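Lumenta动画与家庭内容部招聘：国际联合制作与发行经理（1名）

发布日期：2019-10-14
工作地点：Prastley办公室
汇报对象：联合制作业务主管Luzius Zürcher
合同形式：全职，固定期限2年，期满可续签

一、岗位背景

Lumenta从事学龄前及6至11岁儿童动画的开发、融资与发行，现有片库300集。在制项目《Coro》为2D动画剧集，共54集，由本公司与Pletwood工作室联合制作，目前处于分镜阶段。本岗位负责该剧的合同执行及后续项目的前期融资。
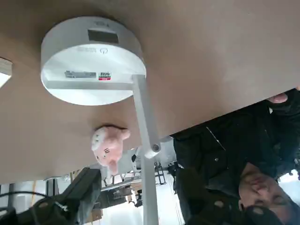

二、主要职责

1. 起草并跟进联合制作协议、预售协议及发行代理协议，核对各方出资比例与权利划分。
2. 编制融资计划与现金流表，按月更新，与制片会计对账。
3. 准备各地税收抵免及文化资助的申请材料，跟踪审批节点。
4. 管理交付清单，包括母版、国际声轨、对白本、音乐使用表及宣传物料。
5. 维护播出平台与电视台客户数据库，参加主要节目交易市场。
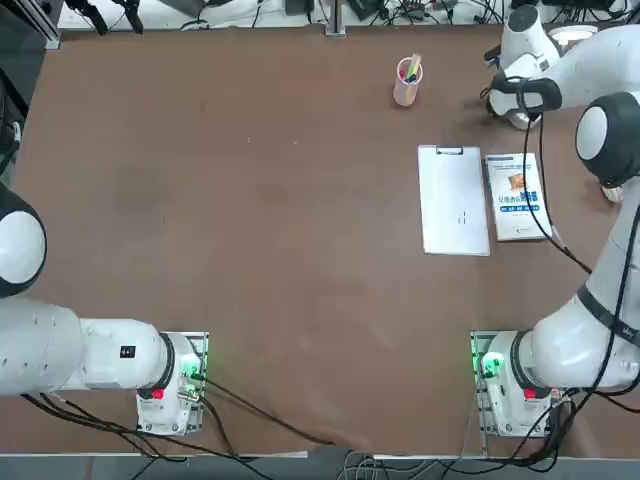 出差时间集中在春秋两季，差旅标准按公司现行制度执行。

三、任职要求

法律、传媒管理、金融或相关专业本科以上学历。具有动画或剧集联合制作、版权发行工作经验，独立处理过至少一个跨国项目的完整合同流程。中文、英文可作为工作语言，具备法语或德语能力者优先。熟练使用电子表格建立回收顺序模型。

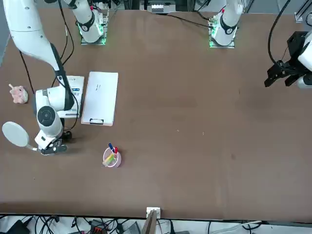 没有动画行业经验，只做过真人剧集发行，可以申请吗？
可以申请，但须在求职信中列明经手项目的合同类型、涉及地区及本人承担的具体工作。

四、待遇

薪资按经验定级，面试阶段书面告知。岗位工时比例为100%，不接受兼职申请。试用期三个月，试用期内薪资不打折。

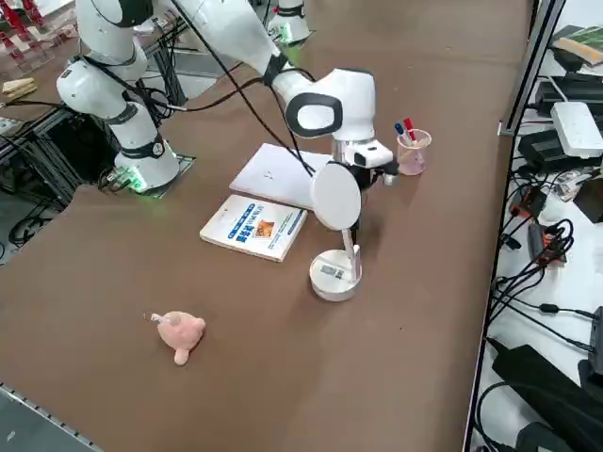
五、申请方式

申请材料包括简历、求职信（不超过一页）及项目清单，合并为一个PDF文件，通过本公司网站招聘页面提交，标题注明“联合制作经理＋姓名”。初筛后安排视频面试，第二轮为现场面试，含一项书面测试：根据给定条件编制一份三方联合制作的融资结构表。录用者于次年2月到岗。申请材料不予退还，未进入面试者不另行通知。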